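Home Recipes Interviews Pantry

Boonmee Wannasri says his Saithong curry paste needs 55 minutes in a stone mortar. I asked if a blender would do. "It cuts. It doesn't crush," he said. I tasted both and couldn't swear to a difference. He also claims the jar keeps "up to 10 weeks" in the fridge. Has he tested that? "My mother did." Hmm.

Comments

Sundargate: Blender for me. Life is short.

Triltex: Did he say how much shrimp paste?

Author reply: One spoonful, though he wouldn't say what size of spoon. Turmeric goes in too, so keep it well away from a kid's pale pink shirt with bears in glasses and GAGAGA all over it. He swears sunlight lifts the stain. I have my doubts.

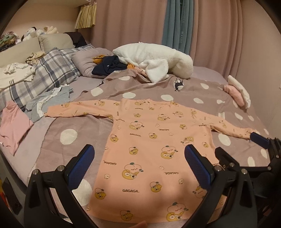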